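Furniture Bank Benefit Brings Designers to Pevholm Hall

11/30/22

A benefit evening organized by interior designers in Distham raised enough money last week to furnish apartments for 148 households moving out of temporary shelter, according to Despina Nikolovski, who runs the Pevholm Furniture Bank.

The event, called Set the Room, was held at Pevholm Hall and drew 172 paying guests. It was the third time the furniture bank has worked with local design firms, and the first time the evening has included a live auction.

Nine designers were each given a bare room in the hall's east wing and a fixed budget. They were asked to furnish it using donated pieces from the furniture bank's warehouse, plus paint, fabric and hardware bought with the budget. Guests walked through the rooms before dinner and voted for a favorite by dropping tokens into a jar at each door.

The winning room was by Kaja Jaunzems, whose firm works mostly on small apartments in the Dradthorpe neighborhood. She built the room around a secondhand oak table that had been in the warehouse since September, with a daybed along one wall and open shelving on the other.

"The table had been passed over a few times because it was big," Jaunzems said. "I took the leaves out and it fit a family of four in a room where you would normally put a desk."

All of the furniture shown at the event goes to clients of the furniture bank. Nikolovski said the first pieces were collected the following morning, and that the complete contents of Jaunzems' room will go to a mother and three children who are moving to Dradthorpe before the holidays.

The furniture bank takes referrals from shelters and social workers. A household that is approved gets an appointment at the warehouse and chooses its own beds, tables, chairs and lamps. Delivery is free within Distham, and there is a small charge outside the city line. The organization delivered 2,456 pieces of furniture in the past year, Nikolovski said, up from the year before, but the waiting list has grown as well.

"Beds are what we run out of," she said. "We get plenty of dining chairs. We can always use beds and dressers, and we can't accept a used mattress, so those have to be bought new."

Most of the money from the evening will go toward mattresses and bed frames. The rest will pay for repairs to the older of the two delivery trucks, which has been off the road for much of the fall.
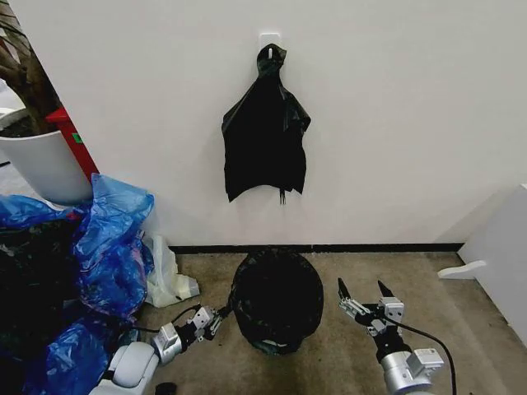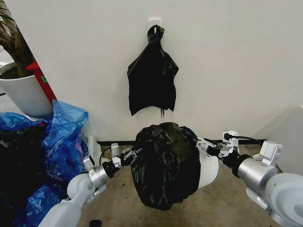
A black plastic bag hanging from a white wall hook.

Dinner was served in the main hall by Kazlauskienė, the Distham restaurant, which donated the food and kitchen staff. The menu was roast chicken or stuffed squash, followed by apple cake. Tables were set with mismatched china from the warehouse, and guests who wanted to keep a plate could do so for a donation.

The auction followed the meal. Lots included a weekend at a lake cabin, a set of hand-thrown bowls, a reupholstered wing chair and four hours of design advice from Algirdas Sepp, who has had a studio in Distham for more than 20 years. The design advice drew the most bids of the night. Sepp offered a second session on the spot, and it went to the runner-up at the same price.

Sepp also furnished one of the nine rooms, a studio apartment with a curtain on a ceiling track in place of a dividing wall. He said the budget was tighter than anything he usually works with.

"I spent half of it on the curtain and then I had to stop," he said. "After that it was whatever was in the warehouse. There was a very good lamp."

Between dinner and the auction, guests heard from Liis Kļaviņa, who received furniture from the organization two years ago after leaving a shelter with her son. She described sleeping on a borrowed air mattress for the first month in her apartment and doing homework with him on the kitchen floor.

"When the truck came, he wanted to put his own bed together," Kļaviņa said. "It took all afternoon. He still tells people he built it."

Kļaviņa now works for a property management company and helps at the warehouse on occasional weekends, mostly showing new clients around the lamp and kitchen sections.

Organizers had expected a smaller crowd. Tickets went on sale in September and sold slowly until the last two weeks, when several local firms bought full tables. Aušra Kütt, who handled ticketing and the seating plan, said two extra tables had to be brought up from the basement on the afternoon of the event.

Kütt said online raffle sales also came in ahead of last year, with 538 tickets sold before the doors opened. The raffle prize, a handmade quilt, was won by a retired bus driver from Dradthorpe who did not attend.

Not everything went to plan. The east wing has a single staircase, and lines formed there in the hour before dinner – some guests reached the tables without having seen all nine rooms. Nikolovski said next year's walk-through will start earlier and use timed entry. She is also talking with the hall about opening the ground-floor rooms, which would make the displays easier to reach for guests who use wheelchairs. This year, those guests were taken up in the service elevator.

Several designers have asked to return, and two firms that were not part of this year's event have put their names down. Jaunzems said she would take part again but would like more time to look through the warehouse before drawing up a plan. Designers this year had one visit of two hours.

A date for the next Set the Room has not been set. Nikolovski said it will most likely be held in the fall again, at Pevholm Hall if the space is available.

The furniture bank accepts clean furniture in good condition at its warehouse on weekday mornings. Larger items can be picked up by appointment, with a current wait of two to three weeks while the older truck is being repaired. Dressers, nightstands, twin bed frames and small kitchen tables are needed most. The warehouse cannot take cribs, used mattresses, large entertainment centers or anything that needs major repair.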